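August, late evening

Walked the lower field again after supper and came in with my boots full of grit. 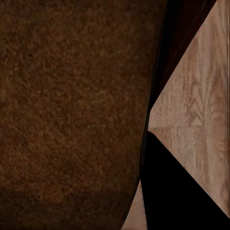 How long does a neglected field take to come back? Five years, according to the man at the feed store, and less if I keep the cattle off it and sow clover in the first fall.

I wrote his answer on the back of the receipt and I am copying it here so it doesn't get lost. He sold me two bags of seed and told me to wait for rain before opening them. No rain in the forecast until next week at the earliest.

Up at 5:40 this morning. Coffee, then the north fence. The staples on the old Halvorsen side have pulled out all along the dip where the ground heaves in winter. I got through the stretch between the gate and the big ash before it got too hot to hold the hammer. The rest can wait until the weekend. The wire itself is still good, better than what I bought last year.

Mail came at ten. The soil report from the extension office was in it. The lower field came back at a pH of 5.2, which is worse than the upper one and explains the sorrel. They recommend lime this fall and another test next year before I do anything else. Organic matter is low too. Dad grew corn down there for 27 years and put very little back, and after him it was rented out to whoever asked. I don't blame either of them much. Corn paid the mortgage.

Called Wallberg about the lime. He can spread it in October if the ground is dry enough to carry the truck, and he wants half up front. I said I would let him know. It is a fair price but it comes at the same time as the property tax, and the truck needs tires before the snow. I may do half the field this year and half the next. The report doesn't say anything about splitting it up. I will ask when I call about the second test.

Lunch was the last of the potato salad and a tomato. The tomatoes are finally coming in faster than I can eat them. The beans are done. I pulled the vines and left them between the rows to rot down.

Anastasia Andreadis stopped by in the afternoon to bring back the post driver. She had it since May. We sat on the porch for a while and talked about her mother's house, which still hasn't sold, and about the well. Hers dropped again this summer and she is hauling water for the goats from town. Mine is holding at 40 feet, same as last August. I told her she could fill a tank here if she needed to. She said she might take me up on it if September stays dry.

She thinks I should skip the clover and go straight to rye. Her reasoning is that rye comes up in anything, and that clover will sulk in soil that sour until the lime has had time to work. She may be right. The report says clover wants at least a six. I had the seed in the truck already when she said it, so I was not in the mood to hear it, but I have been thinking about it since. I could put in rye now and hold the clover over in the shed until spring – the bags are sealed and the mice have not been bad this year. Frost seeding in March is how her father did it.

After she left I went down to see the field for myself. Dug one hole by the culvert and one up near the walnut. By the culvert it is hard as a road for the first hand's depth and then softer, with a few roots but no worms. Near the walnut it was better. There were two worms and the dirt held together when I squeezed it. I suppose the leaves have been feeding that corner all along without any help from me.

Filled the holes back in and scared up a killdeer on the way home.

To do tomorrow: call the extension office, ask Wallberg about doing half, price rye. Move the heifers to the upper field before noon. Return the library books, which are late.

Ten o'clock now and still warm. Windows open, fan on.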